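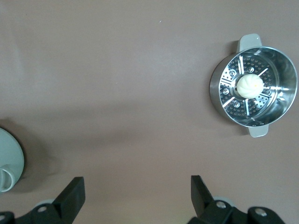
The Paju Long Print Folder is a flat storage folder for whole-school and full-class photographs, the wide kind that used to be sent home rolled in a cardboard tube. It holds one print up to 36 inches long, face up, between two sheets of clear polyester and a stiff backing board. A print has to be flat, or nearly flat, before it goes in. If yours is still tightly rolled, it needs to take up moisture slowly in a closed container at room temperature. We get a lot of questions about using kitchen equipment for this. A round stainless-steel steamer pot with a perforated insert is fine for vegetables, but please keep your photograph away from it once there is hot water in the bottom. Direct steam softens the gelatin layer, and the picture side can stick to whatever it touches. Our relaxing instructions are printed on the inside flap of the folder and can be downloaded free, whether or not you buy from us.

Paju Long Print Folder, by Stistex

What is in the package
One folder with cloth hinge
Two clear polyester sheets, uncoated
One backing board, acid-free, gray
Paper corner strips, enough for one print
One name overlay sheet, translucent
Instruction flap in English and Spanish

Sizes
Short: for prints up to 18 inches long. Suits most single-class photos and team photos.
Long: for prints up to 36 inches long. Suits most whole-grade and whole-school photos.
Both sizes take prints up to ten inches high. Measure the paper, including the white border, before you order. If your print is mounted on card, measure the card. Prints on thick board with a beveled edge do not fit either size, and we don't recommend trimming them.

The name overlay
The overlay is a sheet of translucent paper that lies on top of the polyester. You trace the outline of each head lightly in pencil, write a number in it, and put the names on the list at the side. The Long size has room for 100 names. Larger groups can be carried over to extra list pages, sold separately. Leave the space blank where you don't know a name. Former classmates often fill in gaps years later, and a question mark is easy to erase. If a girl in the picture is now known by a married name, we suggest writing both.

Please trace with the polyester in place. Pressing a pencil through the overlay onto a bare print leaves grooves in the surface that show up under a lamp.

Writing on the back of the photo
If you must write on the print, use a soft pencil on the back, near an edge, and note the school, the year, and the class. Ballpoint pen shows through in time. Adhesive labels dry out and leave a stain. With the folder you can put all of this on the list page and leave the print alone.

Scanning before you store
We recommend scanning or photographing a print before it goes into the folder, because it will have fewer reasons to come out again. Long prints can be scanned in sections on an ordinary flatbed and joined afterward. Overlap each section by at least a third. Faces in a whole-school photo are very small, so use the highest resolution your scanner offers without interpolation. A photo cut from a school magazine is a different matter: it was printed in dots, and a higher setting will only give you larger dots.

The polyester sheets are clear enough to photograph through if you light the folder from both sides, but you will get better results without them.

For schools and alumni groups
The Archive Set has one Long folder for each school year, numbered on the spine, in a lidded box made by Bratus. Sets start at 36 folders. The price for a starter set is $1,960 including the box and ground shipping within the lower 48 states. Folders can be stamped with the school name in black. Stamping takes about four weeks – longer in September, when most schools place their orders.

Single folders are listed on the price sheet dated July 2025, which stays in effect until a new one is posted.

Storage
Lay the folder flat on a shelf or under a bed in a room that people live in. Attics get too hot and basements get too damp. Up to six folders can be stacked. Do not store them upright unless they are in the Bratus box, which supports them along the whole length.

Replacing a Dredska folder
The older Dredska folder used the same outer size as our Long, so existing boxes and drawers will work. The corner strips are different. Dredska strips were self-adhesive on both sides, and on some of them the adhesive has crept out toward the photo. If a corner feels tacky, don't pull. Cut the strip away from the board first and deal with the corner last.

Returns
Unused folders can be returned in their wrapper within 60 days. Stamped folders can't be returned unless we made an error in the name. Send us the exact wording you want on the order form, with punctuation – we stamp what is written there.

Related items
Extra list pages, pack of five
Extra name overlays, pack of five
Corner strips, refill
Box for Short folders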